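# Kemville pantry moves its produce table indoors, and the bags go with it

2023-05-30

The Kemville food pantry has a new home for its fresh produce, and if you have only ever known it as a line of folding tables out behind the Borkamov building, you may want to come and have a look. The produce room opened this spring on the ground floor, in what used to be a coat room, and it has shelves along two walls, a deep sink, and a door wide enough to roll a cart through.

Urmila Jaiswal, who has run the produce side of the pantry for six years, had been asking for a room like it for a good long while. Lettuce does not care for wind, she says, and neither do the people standing in line for it. Last January the outdoor table had to close early several times when the greens began to freeze in their crates, and that was when the Borkamov family, who own the building, offered the coat room at no charge.

The pantry now serves 164 households, most of them from Kemville itself and a good number from Mulham, across the river. In April it gave out 1135 bags of vegetables, the most it has ever handed over in a single month, and Jaiswal is quick to say that a fair share of that came from backyard growers who drop off whatever they have on the way to work.

Much of it goes out in clear zipper bags these days. The pantry used to fill brown paper sacks, which were cheap and folded flat, but people would open every one in the line to see what they were getting (and who could blame them?), and the sacks tore if anything in them was damp. With the clear ones you can spot the peppers from across the room and choose the bag you'll cook from.

"I had a lady who took the same mystery sack home three weeks running and got turnips every time," Jaiswal said, laughing. "She was very polite about it. Now she walks right past the turnips." 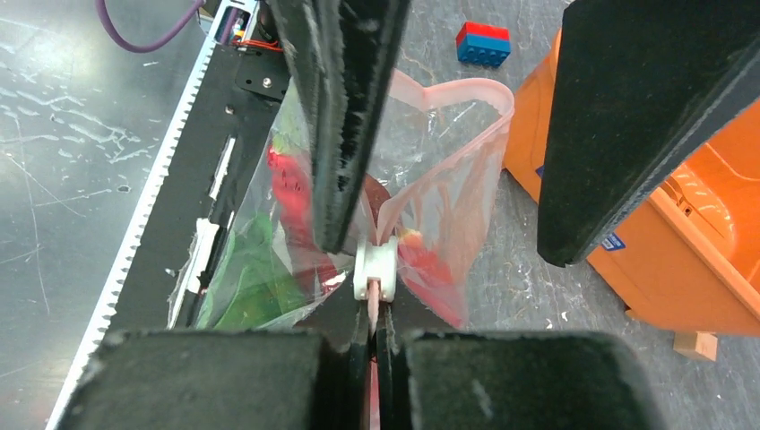 *A clear zipper bag with a white plastic clip, with red and green showing through the plastic.*

The mix changes with what comes in. Lately there have been plenty of peppers from a greenhouse grower outside Mulham, along with spinach, radishes and the first of the spring onions. Tomatoes from the gardens are still weeks off, and Jaiswal would like everyone to be patient about them, herself included. A handwritten sheet by the door lists what is on the shelves that day, and on the back there is usually a recipe. The stuffed pepper one has been copied so many times that the print has gone gray, and Jaiswal has promised to write it out fresh — with the correct oven temperature this time.

Households are asked to bring their bags back once they've been washed and dried at home, and to keep any clips with them if they can. Returned bags are used for carrying dry goods only, such as onions and potatoes still in their skins, and new ones are kept for the greens. There is a bin for returns just inside the door, next to the cart. Almost 40 came back in the first week, which pleased Jaiswal more than she had expected.

The room is open in the mornings from nine until noon, and in the early evening on days when a delivery comes in late. Evening openings are posted on the front door of the Borkamov building by lunchtime. You don't need to sign up ahead of time, and you can pick up for a neighbor if you bring a note with their name and street.

Gardeners with something to spare can leave it at the side entrance before nine. Jaiswal asks that root vegetables have the worst of the dirt shaken off, that herbs be tied in small bunches, and that zucchini, when the time comes, be picked before they reach the size of a rolling pin. She is also looking for a second set of shelves, any color, as long as they stand up straight.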